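Can I ask to be excused from jury service in October?
Asked by Zawadi Mussa, 10th March
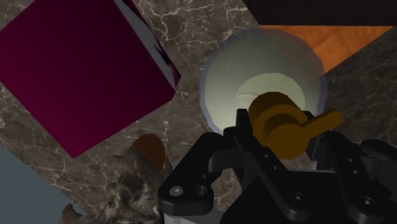 I've had a summons for Drondamham Crown Court and I'm in a right flap. I'm booked on a course that cost me £210 and they won't refund it. I'd stuck the letter in a bowl, a pale one like the one next to the big magenta cube up there, and forgot it for 3 weeks! Have I left it too late? And do I lose my wages?

Ruth Dobson
Reply now, tonight if you can. You're meant to answer within 7 days but I was late too and just got a slightly stern reminder. Ask to defer – that's different from being excused, and they're much happier to say yes. Give them dates you can do in the next 12 months. On wages, ask your employer, mine topped me up.

Špela Karagiannis
did mine last year, 5 days of sitting about and one short trial. take a book

Nighat Rizvi
Agree with Ruth. Send proof of the course booking as well, and keep your bus tickets – you can claim travel and some loss of earnings, but there's a daily limit.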